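4. Your first pick-ups with the Stillen hand gripper

Okay, you've got the jaws on, the battery is charged and the little wrist strap is where it should be (if not, hop back to section 3, I'll wait). Now for the fun part! I wrote this section after putting 40 practice runs on my own Stillen, so most of the warnings below are mistakes I've already made for you.

Before you start, grab a shallow tray and a handful of household things. Mix the shapes up a bit. Everything round is boring, and everything flat will drive you nuts on day one.

1. Set the tray on the floor, somewhere with decent daylight. I like to kneel for this, so a soft mat is kind to your knees.

2. Turn the gripper on and squeeze the trigger all the way in, then let it all the way out. Do that twice. The jaws find their end points this way, and if you skip it your grip will feel mushy for the whole session.

3. Bring the open jaws down over the object from straight above. Go slow, slower than you think you need to!

4. Close until both pads touch, then give it just a hair more. With cups, go for the body and stay off the rim – a flared rim likes to ride up and pop out.

5. Lift it a few inches, hold for a slow count of three, and move it over the tray.

6. Lower it until it's nearly down, then ease off the trigger. Don't drop things in from up high. I cracked a perfectly good egg timer like that. 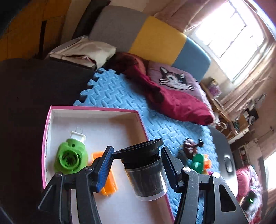
Fig. 4-2. Cup held between the pads, just above the tray.

Note: The two pads don't have to match. I run a blue ribbed one on the left and a black serrated one on the right, and I've been really happy with that combo. Spare pads come in the Brondow accessory bag.

Caution: Keep fingers and hair away from the pivot screws while the jaws are moving. Check those screws before each session too, and snug up any loose one by hand. No power drivers, please (sorry, Iestyn).

Caution: Never pick up anything that's plugged into a wall outlet.

If the jaws stop halfway and the handle shows code 37, let go of the trigger and start over from step 2. When the code keeps coming back, the fix is in section 7, under "Jaw travel."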